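2nd June

Second go at the sourdough-style rye for the Parkness bake sale, and I'm much happier with this one! Last time I rushed the starter and got a brick (Emil Pichler was kind about it, he ate two slices with a lot of butter).

Today's mix was 700 g of flour, a bit more rye than wheat, and 14 g of salt. I left it on the shelf by the oven with a towel over it and went off to sort out the Usuga order — they've changed the bag sizes again, so the old price list is no good. By the time I got back the dough had a nice dome and a sour smell, maybe a touch too sour. Baked it for 51 minutes with the lid on for the first part. Crust is dark, crumb is tight but not gummy.

Things to try next: less water, and caraway in only half the batch, as Pendenton folks don't like it. 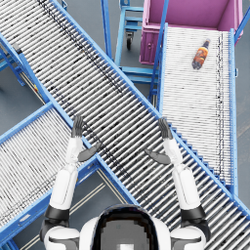 Also want to try the stone-ground flour from Flultgate before July, if they still have any. It soaks up water like crazy, so I'd start it the night before. Emil has my big banneton, need to get that back. Loaf two is wrapped up on the bench, please don't cut it until tomorrow!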